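Vusier Compression Sleeve for Lower Leg Swelling

Product page — Support and Compression

Vusier is a compression sleeve for the lower leg, made for adults who have mild or moderate swelling after long standing, long sitting or travel. It covers the leg from the ankle to under the knee. The foot stays free, so the sleeve can be worn with normal socks and normal shoes.

Our company, Onitz, makes the sleeve in our own workshop in Munport. We started with products for hospital wards, and many nurses asked us for something similar that they could wear themselves during a shift. The first Vusier was made after these requests. The present model is the second one, with a softer upper band and a flat seam at the back.

How it works

The pressure is strongest at the ankle and becomes lower toward the knee. This helps the blood to move up the leg. At the ankle the sleeve gives 20 mmHg, at the upper band 15 mmHg. The values are measured on a leg model before the product leaves our workshop, and each production lot has its own measuring report. You can ask for the report of your lot by e-mail. The lot number is printed on the inside of the upper band.

The knit is made of polyamide and elastane. It contains no latex. The upper band has small silicone points which hold the sleeve in place. If your skin does not tolerate silicone, please order the version with the plain band. It holds a little less well on very slim legs, but most customers are satisfied with it.

Sizes

Vusier is available in 6 sizes, from XS to XXL. Please measure your leg in the morning, before the swelling begins. You need two measures: the smallest part of the ankle, and the widest part of the calf. Keep the tape close to the skin but do not pull it. If your two measures belong to different sizes, take the size for the ankle. When the difference is bigger than one size, write to us before you order. We can make the sleeve to measure, and the delivery is then longer.

Colors: sand, dark gray, black. The made-to-measure version comes only in sand and black.

Putting it on

Turn the upper half of the sleeve inside out. Put the foot through and bring the ankle part to its correct place first, then unroll the rest upward. Smooth out all folds with the flat hand. A fold can press into the skin during the day. Rings and long fingernails can damage the knit — rubber household gloves are a good help.

Wear the sleeve during the day and take it off for the night, unless your doctor has told you something different.

When you should not wear it

Do not use Vusier if you have serious disease of the arteries in the legs, heart failure which is not under treatment, an infection of the skin or an open wound under the sleeve. People with diabetes and reduced feeling in the feet should speak with their doctor first. Stop wearing the sleeve and get medical advice if the toes become blue, cold or numb, or if you have new pain in the calf. Swelling that begins suddenly in one leg only must be examined without delay.
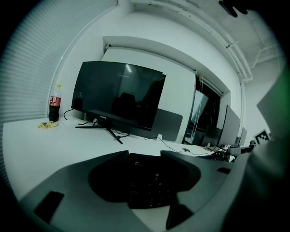
Washing and care

Wash the sleeve every day or every second day, by hand or in a washing bag at low temperature. Use a mild detergent without softener, as softener makes the elastic thread weak. Do not iron it and do not put it in the dryer. Let it dry flat on a towel, away from the radiator. With daily use the pressure stays in the correct range for six months. After this time the sleeve should be replaced, even when it still looks good.

Ordering

The sleeve is sold in pairs or as a single piece. Clinics and care homes can order boxes of 20 pairs in mixed sizes. Our distributor Dlamini takes these larger orders and also sends the fitting set, which contains one sleeve of each size and a measuring tape. The fitting set may be kept for 3 weeks.

Unworn sleeves in the closed bag can be returned. Made-to-measure sleeves cannot be returned, but we correct them free of charge if the fit is wrong.

Page updated 14 January 2024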